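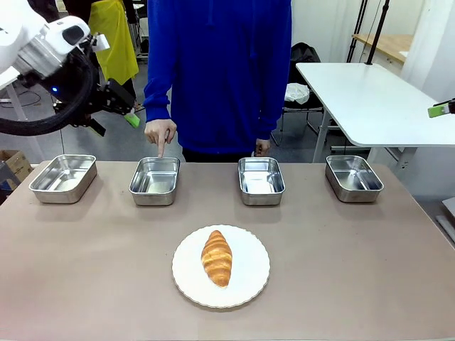 Issue 3, p. 309

Checking a pointing result before you believe it

The Lirnix paper claims its policy follows a pointing finger to the right tray. Maybe. Try this first.

Set out four trays and one croissant on a plate. Have a person point into a tray, say second from the left, and log the choice.

Now run it again with the hand down. If the robot still favors that tray, it learned a habit. Ruggiero's 2452 training runs don't rule that out.

Shuffle the target tray every trial, and change who points. Report the misses too.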